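Sornetbridge Issues Dry-Sweeping Standard for Polished Stone Floors

PRISTTHORPE, April 25, 2025 — Sornetbridge, which supplies cleaning specifications to building operators, has published Clinholm, a dry-sweeping standard for polished marble and similar stone. The standard covers manual tools only: the broom, the long-handled dustpan and the bucket. It applies to lobbies, corridors and open floors of up to 4,000 square feet per shift.

Clinholm replaces the sweeping section of the Haldane floor care manual, in use at 37 Sornetbridge client buildings. Haldane treated sweeping as preparation for wet mopping and gave it a single paragraph. 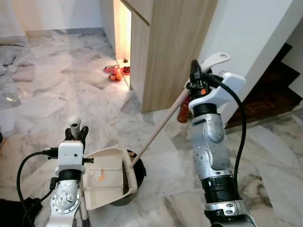
Does dry sweeping replace mopping on marble?
It removes grit and loose debris before any water is applied. Mopping schedules stay as set in the Haldane manual.

The pickup procedure was revised after a review of 3,603 shift records, completed in February. The most frequent entry was a line of fine dust left at the pan lip. Under Clinholm, the pan is set flat on the stone, the bristles are brought to the lip in short strokes, and the pan is drawn back one hand width before the final stroke. Pans are emptied into a bucket kept within reach — never carried loaded across a finished floor.
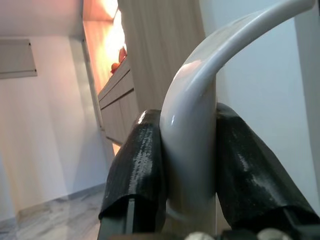 Tools and Inspection

Bristles must be soft enough to flex under light pressure. Handles are to be smooth, with no exposed metal at either end. Pans with a chipped or warped lip are withdrawn from use.
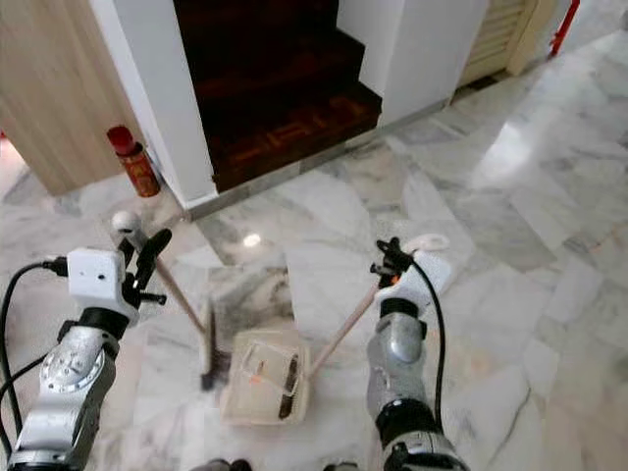 Clinholm sets out 22 inspection points, most of them concerned with the pan. Residue left in the tray can fall back onto the stone during the next pass, and pale or translucent pans are preferred for this reason. Thin orange strands, for example, stand out clearly against a milky white tray. Inspection takes place before the first pass and again at the end of the shift, with results entered on the floor log.

The Clinholm standard is available to current clients on request from the Sornetbridge office in Pristthorpe. Buildings working under the Haldane manual may adopt the new section without changing their existing service agreements.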